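Kleinschmidt Introduces Two-Tier Countertop Shelf for Snacks and Canned Goods

Sovden shelf goes on sale in August through Lorkis stores

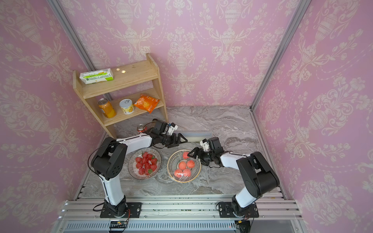 A light wooden two-tier shelf with a carton on the upper board and a drink can, a tin and a snack bag below.

LORKIS PRESS OFFICE -- Kleinschmidt, a maker of small wooden furniture for kitchens and break rooms, will begin selling a two-tier countertop shelf called the Sovden in August. The shelf is meant for the food people keep out within easy reach: drink cans, small tins, cartons and bags of snacks. It will be sold in all 40 Lorkis home goods stores and through the Lorkis mail order catalog.

The Sovden has two boards, one above the other, held between two side panels. The side panels rise above the upper board, which helps keep cartons from sliding off the ends. The lower board leaves enough height for a tall drink can to stand upright, with room beside it for shorter tins. The shelf can be set square against a wall or turned at an angle in a corner.

The wood is left light in color, and small knots and changes in the grain are part of the finish. Kleinschmidt does not sort these pieces out during production, so no two shelves will look quite the same.

"We started with what people had on their counters," said Orest Ivanyshyn, product manager at Kleinschmidt. "It was a couple of cans, a tin of fruit, a bag of something open or about to be opened. Most of the racks we looked at were made for spice jars or for plates. A drink can didn't fit under the top board, or it fit and you couldn't get your hand in to take it out."

Kleinschmidt sent early versions of the shelf to 408 households and asked them to use it for one month in place of whatever they had before. Nearly half said they kept it next to the refrigerator. Others used it in a home office, a laundry room or a garage. The most common request was for more space between the two boards, and the final version was made taller as a result. A second request, for a lip along the front of the lower board, was tried and dropped. Testers who received the version with a lip found it harder to wipe clean, and bags of chips caught on it.

"A bag is going to hang over the front a little," Ivanyshyn said. "We decided that was fine. People told us they would sooner have a flat board they can wipe with one pass of a cloth."

The shelf ships flat in a single box. It goes together with the screws and hex key that are included, and the printed instructions cover assembly in 4 steps. Felt pads for the bottom edges of the side panels come in the same box, for use on stone and other polished countertops. Kleinschmidt recommends cleaning the wood with a damp cloth and drying it afterward. The shelf should not be put in a dishwasher or left standing in water.

The Sovden is the first product in a line that Kleinschmidt is calling Skudent. Two more pieces are planned, a narrow single-board riser and a low open bin for produce. Both will use the same light wood and the same side panel shape so that they can be lined up next to the shelf. Prices and sale dates for those pieces have not been set.

Lorkis stores will place the Sovden in the kitchen storage section. Each store will have one assembled shelf on display so shoppers can bring a can or carton over from the grocery aisle and check the fit. Replacement screws and felt pads can be ordered from the Lorkis service desk.

The shelf carries a 5-year warranty against splitting and loose joints under normal indoor use. The warranty does not cover natural changes in wood color.

About Kleinschmidt
Kleinschmidt designs and makes small wooden storage furniture for homes and workplaces. Its products include step stools, wall racks, drawer inserts and countertop shelving.

About Lorkis
Lorkis operates home goods stores and a mail order catalog. Its stores carry kitchenware, storage, bedding and a small selection of packaged groceries.

Media contact
Orest Ivanyshyn
Product Manager, Kleinschmidt
Product samples are available to reviewers on request.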